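Sound and Scheduling for a Small Touring Act: Project Report

Last updated: Jun 17, 2020

Student: Liesbeth Wuyts
Module: Live Music Production, second year

1. Aim

The project was to plan a short tour for Grendar, a folk duo made up of two students from the year above me, and to write down what a tour of that size needs. The duo plays guitar, fiddle and a small pump organ. They had played single shows but never several in a row.

I wanted to find out how much of the work could be done by one person with no budget for a crew.

2. Planning

I wrote to 11 venues and got a reply from five. Two of those wanted a hire fee up front, so I dropped them. The remaining 3 were the Zeltance, a cafe with a raised stage at the back, the Pollutetti, which is a former cinema, and the Iwasaki Room, a recital space above a music shop.

The Iwasaki Room holds 40 people and has no house sound system. The other two have a mixing desk and speakers but no engineer on weeknights. I made a stage plan and an input list for each room and sent them out with the contract. The Pollutetti sent the plan back with changes to the power supply, and the final version is in Appendix B.

The shows were planned for April. All of them were called off when the venues closed. With my supervisor's agreement, I changed the project to a full plan on paper plus one rehearsal set without an audience, which the duo played and I mixed.

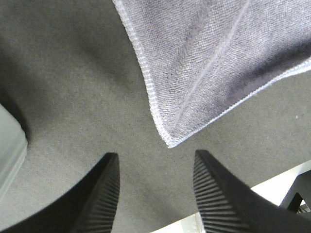
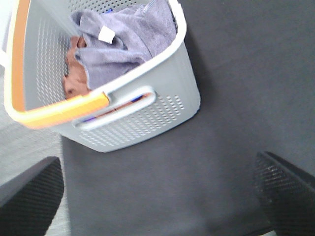
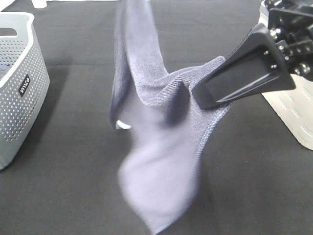 Gray mat, laundry basket, and towel lifted above the tabletop (first to third).

3. Rehearsal set

The set ran to nine songs. The fiddle was too loud in the monitors for the first 2 songs and I turned it down before the third. The pump organ was the hardest to mic. Its bellows make a knocking sound that a close microphone picks up, and moving the mic to the back of the case helped a little. Changing over from organ to guitar took longer than the schedule allowed, so I moved both organ songs to the start of the second half.

4. Results

The paper plan is complete except for travel costs, which I could not confirm once the van company stopped taking bookings. The input lists worked for the rehearsal with one change, an extra line for the organ. The ticket price I had set would have covered fuel and food but no fee for the duo at the Iwasaki Room.

5. What I would change

I would contact venues earlier and ask about power in the first email. I would also leave more time between songs when an instrument has to be moved. Grendar have kept the stage plans and mean to use them when the rooms open again.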